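Forkerdale's old library tables are coming back to life

May 27, 2024

Good news for anyone who ever did their homework in the Forkerdale reading room: the big tables are being restored, and the first 2 are nearly ready to go back in!

The tables had been stacked in the basement of the Catterall Street building ever since the library switched to smaller desks. Kirsty Sowerby, the branch manager, went down there last October looking for a box of holiday lights and came back up with a plan.

"I pulled off one dust sheet and just stood there," she said. "You could still see where people had leaned their elbows for years and years. I thought, why on earth are these in the dark?"

She called Mohandas Poduval, who runs a furniture repair shop in Onley and has been fixing chairs for the town's schools for 30 years. He came over the same afternoon with a flashlight and a scraper, and by supper time he had agreed to take on the whole set.

It has been slow work, and he seems to have loved every minute of it. The old varnish had gone dark and sticky, so it had to come off by hand, a small patch at a time. Chewing gum was a whole separate job. One leg had been propped up with a folded bus timetable, which the library is keeping for its local history shelf (quite right too).

Poduval says the best moment is when the finish lifts and the grain starts to show. "Every board has its own face," he said. "You get straight lines, then all of a sudden a big swoop. I keep calling my wife over to look."

Readers have been getting involved as well. The library asked for memories of the tables and hoped for a handful of replies. It got more than 200 — letters, emails, and one poem by Poppy Pearce, who is nine and has never sat at the tables but is very much looking forward to it. Gemma Marsden wrote in to say she studied for her nursing exams at the one by the radiator, and that she would like her seat back, please. 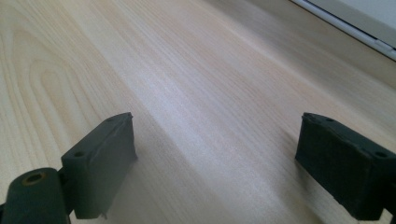 Pale wood with an arched grain pattern standing out among the straighter lines.

The finish going on next is a plain hard oil. It can be touched up with a rag, so a scratch or a mug ring won't mean sending a table away again. Yvonne Heywood, who looks after the children's section, has already asked for one to be set aside for Saturday-style craft mornings, glue and all, and Poduval told her to go right ahead.

The restored tables will go by the tall windows on the second floor, with the small desks moving to the quiet study area. Another 3 are waiting their turn at the workshop, and they'll follow as they're finished. Memories are still welcome at the front desk, where there's a basket for notes and a pencil on a string.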